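Home Shop Kitchen Wall Tile Adhesives Contact

Irari Ready-Mixed Wall Tile Grout, Light Grey

Irari is a ready-mixed grout for ceramic wall tile in kitchens, bathrooms and laundry rooms. It comes in a resealable tub and needs no water. Stir it before use and press the lid down firmly when you stop.

The light grey shade suits white and off-white tile. It shows a brick pattern clearly without the strong outline a charcoal grout gives. The color dries one step lighter than it looks in the tub, so let a test patch dry overnight before you judge it.

Use on: glazed ceramic, glass mosaic, sealed stone.
Do not use on: floors, shower trays, outdoor walls, swimming pools.

Item number: 204
Shelf life unopened: 13 months
Coats needed: 1 for joints up to 2 mm wide, 2 for anything wider

How to apply

Leave the adhesive to set fully. Scrape out any that has squeezed up into the joints and wipe the tile faces with a damp sponge. Load a rubber float and push the grout in at an angle across the joints. Work a small area at a time, starting at the top of the wall. Wipe off the extra with a clean sponge, rinsing it often. When the haze has dried, buff it away with a soft cloth.

Do not grout the joint between the tile and the countertop. That joint moves, and grout will crack there. Use the matching Irari silicone.

Behind the stove

The cured grout handles steam and ordinary cooking splashes. Keep it clear of open flame. Tomato sauce and turmeric should be wiped off the same day. For older marks, use a soft brush with mild dish soap. Bleach will fade the grey unevenly.

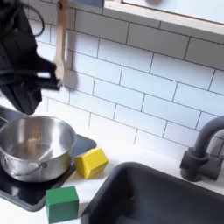 How long before I can cook next to a newly grouted wall?

Wait two full days. Run the fan for the first week when boiling large pots, and avoid scrubbing the joints during that time.

Customer notes

"Did the whole kitchen in an afternoon. The second tub matched the first. Lid was hard to get off." Deirdre Coughlan

"Good color. I would have liked a smaller size for repairs." Kevin Daly

Delivery and returns

Tubs ship in boxes of two or as singles. Unopened tubs can be returned with the receipt. Opened tubs cannot be returned. For trade orders, ask for Teresa Flanagan at the sales desk.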